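Trundton Tabletop — notes for the kitchen things set

Last revised February 20, 2018

Welcome, and thank you for taking an interest in our little collection of table tasks. Trundton is a set of 394 short recordings in which ordinary kitchen things get picked up, moved and put away on a table, and this page tells you what is in it and how the files are laid out.

The part most people come for is the "cups and boxes" folder, with 114 recordings. The things in it are the sort you'd find in any cupboard — small glass cups, lidded containers, a few bowls — and we chose them mostly because we liked them and already had them in the house. Each recording lasts roughly 20 seconds and has its own line in items.txt, giving the name of the thing, the task and the outcome.

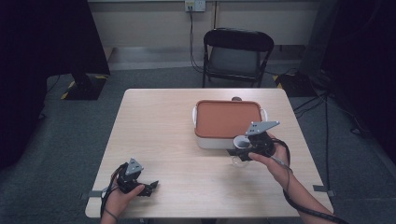

Nivaldo Rezende wrote to ask whether the glass cups could have a label of their own, as he kept finding them mixed in with the mugs when he sorted by name. They now can, and do: look for cup_glass in the second column. Mugs stay under mug, handles or no handles.

Names of containers follow the body first and the lid second, so a white box with an orange lid is box_white_orange. If a lid is off for the whole recording, the second color is left out.

There are 3 folders in all: cups and boxes, bowls, and Dilen, which holds our earlier takes under their old names. Please write to Jianhua Qin if you find a wrong label. New bowls are planned for April.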